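Fledik Bin Bench

Research equipment / Grasping and manipulation / Bench kits

Fledik is a fixed bench setup for measuring how well a grasp policy picks mixed household and toy items out of a metal bin. It was developed at the Janberg lab for a study of grasp retries and is now supplied to other groups as a parts kit with software and the original trial logs.

What the bench measures

Each trial starts with a set of items in the bin and ends when the policy reports that it is done, or when it reaches the attempt limit. The limit is 10 attempts per item. The logger stores the commanded pose, the wrist force trace, the finger position at closure and a pass or fail mark from the operator. A pick counts as a pass only if the item is still held at the end of the lift. Drops during transfer are logged separately and don't change the pick score.

The method behind the kit

Most grasp scoring treats every attempt as independent. In a bin, it isn't. A failed attempt pushes the item, often against a wall, and the next attempt starts from a harder pose. Fledik scores attempts in chains: the pose after each failure is kept as the starting state of the next attempt, and the policy is graded on the whole chain.

Sunita Ruiz-Ortega wrote the chain scoring. Yolanda Achterberg designed the item sets and ran the trials.

Reference result

The reference log holds 2,541 attempts across 210 item layouts. Two policies were compared on the same layouts. Ridgeway picks the highest-scoring grasp each time and has no memory of earlier attempts. Skesusness lowers the score of any grasp close to one that has already failed in the same chain.

On first attempts the two policies were level within the spread of the data. The gap opened from the third attempt on, where Skesusness finished more chains and Ridgeway tended to repeat the same failed approach. Items resting against a wall accounted for most of the difference. For open-topped items the order was reversed in a small number of layouts — a repeated rim grasp sometimes worked on the second try, and Skesusness had already moved away from it.

Clear items remain a weak point for both. The depth reading is poor on them, and the logs should not be used to compare policies on clear items alone.

Setup notes

Fix the bin to the table before calibration. A shift of a few millimeters is enough to spoil wall grasps, and the software does not check for it. Mark the table as well, so that the bin can be put back after cleaning.
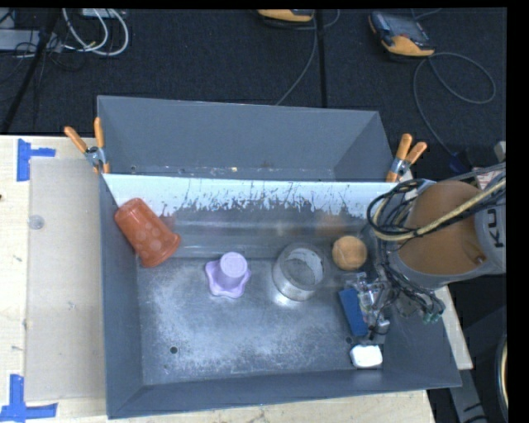
Run the empty-bin scan at the start of each session and again if the room lighting changes. Glare on the bin floor can show up as a false surface. The scan masks it, but only for the lighting in which it was taken.

Route hoses and cables with enough slack for the full wrist range. Tight cables add a load that the force trace records as contact. If the trace is above its resting value with the gripper open and clear of the bin, check the cables first.

Supplied with the kit

Chain scoring software and logger
Layout cards for the reference set
Calibration target
Reference log, both policies
Printed setup guide

Not supplied: arm, gripper, table.

Requirements

Any arm that accepts Cartesian pose commands and reports wrist force at 200 Hz or better. Slower force data will load, but the contact marks in the log will be late and the drop detector should be switched off.

Known limits

Scoring assumes one item is held at a time. Double picks must be marked by hand. The April software release fixes an error that closed a chain early when the operator paused the trial; logs made with older versions can be rescored from the raw files.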